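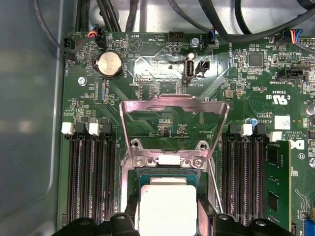 La panne de mai, et ce qu'elle nous a appris sur nos archives

Le bulletin de l'association a longtemps été conservé selon une méthode éprouvée : quelqu'un l'enregistrait quelque part. Le quelque part variait avec les années et l'humeur du moment. Quand l'hébergement chez Nekel a cessé de répondre, en mai, un peu après 9 heures du matin, nous avons découvert que nous possédions 1 907 fichiers, dont une bonne part s'appelait « version finale ». Plusieurs portaient aussi la mention « vraie ».

Rien d'essentiel n'a disparu. Les comptes rendus des promenades à Trinby sont saufs, y compris celui où il pleut pendant quatre pages. En revanche, la série consacrée aux lavoirs de Lendov a perdu son deuxième épisode, ce qui rend le troisième assez mystérieux : on y revient sans cesse sur « la querelle exposée plus haut », et les lecteurs qui s'en souviennent sont priés de nous en envoyer un résumé, même partial. Surtout partial, d'ailleurs.

Nous avons profité de l'occasion pour relire les vieux numéros. L'exercice est instructif. En environ 19 ans, nous avons annoncé trois fois la création d'un index, deux fois son achèvement prochain, et publié une table des matières qui s'arrête à la lettre F. On y trouve « Fontaines », « Fours à pain » et « Foudre (voir Orages) ». Les orages attendent toujours.

Le papier, lui, s'est bien tenu. Les exemplaires rangés dans l'armoire de la salle de lecture sont complets, un peu gondolés, et classés par couleur de couverture, système dont le principe nous échappe mais dont le résultat est charmant. Ils ont servi à combler presque tous les trous. On nous avait pourtant expliqué, au moment de passer au numérique, que cette armoire prenait de la place.

Quelques changements, donc. Les fichiers porteront désormais le numéro du bulletin et rien d'autre – les adjectifs sont proscrits. Une copie sera conservée chez Tosh, une autre sur un disque rangé hors de nos murs, et deux exemplaires imprimés iront dans l'armoire, qui garde son poste. L'index reprendra à la lettre G, sans promesse de calendrier.

Si vous avez chez vous d'anciens numéros, regardez si l'épisode des lavoirs s'y trouve. Nous le recopierons sur place ou vous rendrons l'exemplaire dans la semaine. Les annotations en marge ne nous gênent pas, les taches de café non plus. Déposez le tout à l'accueil, sous enveloppe, avec votre adresse au dos.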